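Why Are Some Things Shiny?

Have you ever pulled a funny face at a spoon? I do it most mornings, while the toast is cooking. The spoon makes a funny face right back – on the inside of the scoop I'm upside down, and on the back of it I'm the right way up with an enormous nose. Try the same thing with the toast and you get nothing at all. So what has a spoon got that toast hasn't?

To find out, we have to talk about light.

Light leaves a lamp (or the sun, or a candle) and zooms off in straight lines. It keeps going until it bumps into something. Then it can do three different things. It can bounce off. It can go through. Or it can get soaked up, a bit like water in a sponge, and turn into a tiny bit of heat. Most things do a mixture of all three.

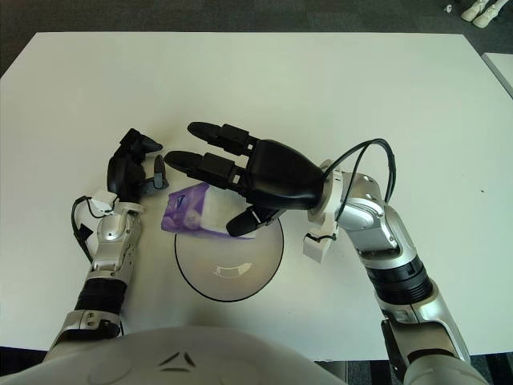 Bouncing is the part that makes things look shiny or dull. Imagine you have a rubber ball and you throw it at a smooth sidewalk. You can guess pretty well where it will go. Now throw it at a pile of rocks. It could go anywhere! Light works like that too. A white tabletop like the one in the picture feels smooth under your hand, but a matte surface is covered in bumps much too small to feel, and they send the light off in every direction. "Matte" just means not shiny. The dark gray carpet behind it is bumpier still, and being dark, it soaks up a lot of the light before it can bounce anywhere. White sneakers on a carpet like that are very easy to find when you're late for school.

When light is thrown off every which way, scientists call it scattering. You might think scattering sounds messy and not very useful, but it's how you see nearly everything! Your friend's face, the pages of a book, the cat on the stairs: all of them scatter light, and some of it lands in your eyes wherever you happen to be standing.

Shiny things are fussier. They're so smooth that the light bounces off in neat order. If it comes in from the left at a low slant, it goes out to the right at the same low slant. That's why a shiny thing often has one bright spot on it. The spot is really a little picture of the lamp or the window. 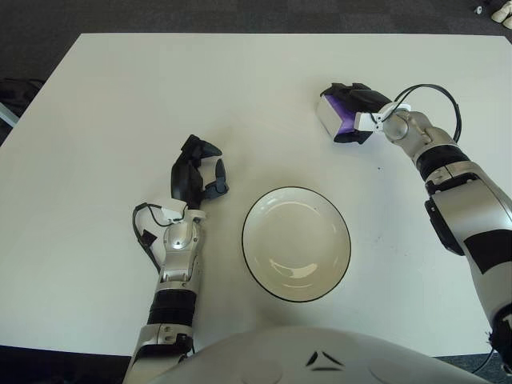 But does the bright spot stay put if I move my head? Fung-ping Ng sent me that question, and it's such a good one that I went and tested it on my teapot. It doesn't! I leaned to the left and the spot slid along the pot. I leaned to the right and it slid back again. The teapot and the lamp hadn't moved one bit. I had, so the light reaching my eyes had to bounce off a different part of the pot. Have a go with an apple or a doorknob.

Now for things that light can go through. Glass is the famous one. You can see through a window, but you've probably seen yourself in one as well, especially at night. Most of the light goes straight through and a little bit bounces off. In the daytime that little bit gets drowned out by all the brightness from outdoors. After dark there's hardly any light coming in from the yard, so suddenly there you are, in your pajamas, looking back at yourself.
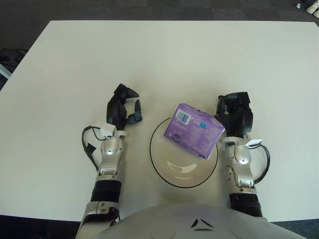
You can see the tabletop through the clear glass bowl, and a white highlight too.

Water does the same trick. Lean over a still puddle and you might see the sky in it and the mud at the bottom, both at once. Then the wind blows, the top of the water goes wrinkly, and the sky breaks up into wobbly pieces.

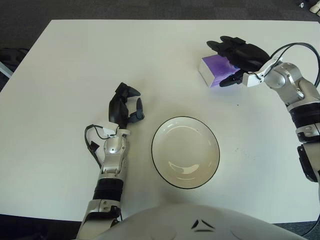
Wrinkles are great for experiments, so let's make some. You'll need a piece of kitchen foil. Tear it off carefully and look at the shinier side. Can you see a blurry bit of yourself? Now scrunch it up into a loose ball (don't squash it too hard or it'll rip) and open it out again.

Your blurry face has gone! The foil is still made of the same metal, and it still bounces just as much light as before. But now it's full of tiny slopes that all point different ways, and each one sends its bit of light somewhere else. You get lots of little sparkles in place of one face.

You can go the other way as well and make a dull thing shiny. Find a smooth, dry pebble and dip it in water. The water fills in the tiny bumps and makes a nice flat skin over the top, and the pebble gleams. Leave it on the windowsill and see how long the gleam lasts.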